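Dec 11, 2023

**1/** Well, we're properly under way with the kitchen unit at Beltonden robotics club, and I've been meaning to write it up since August, so bear with me – this might run to a few posts!
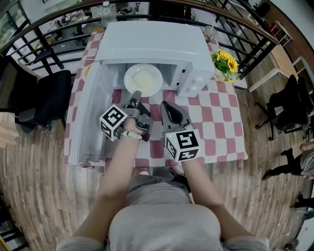 Microwave station, plate in, a gripper in each hand. Sunflowers courtesy of our tablecloth department.

**2/** The idea is that our students do each chore themselves with the hand-held grippers first, and then we train the arm on those recordings. The black-and-white cubes on the sides are the markers we use to work out where each gripper is. Ronja Kristiansen organised the whole schedule and colour-coded it, bless her.

**3/** We're up to 483 recordings and the goal is 3,000 before the Lorkum showcase, which sounds like a mountain (it is a bit of a mountain) but the kids have found a rhythm now. Turns are 20 minutes each, then swap, because your forearms really do let you know about it the next day.

**4/** Biggest lesson so far – go slower than you think near the plate. Lawal Usman went back through his first batch and binned the lot, then did them again the same afternoon without a grumble. I was so proud of him!

**5/** Next up is the cupboard task. If anyone local has an old kettle with a flip lid they can spare, we'd love it, and I'm happy to come by and pick it up.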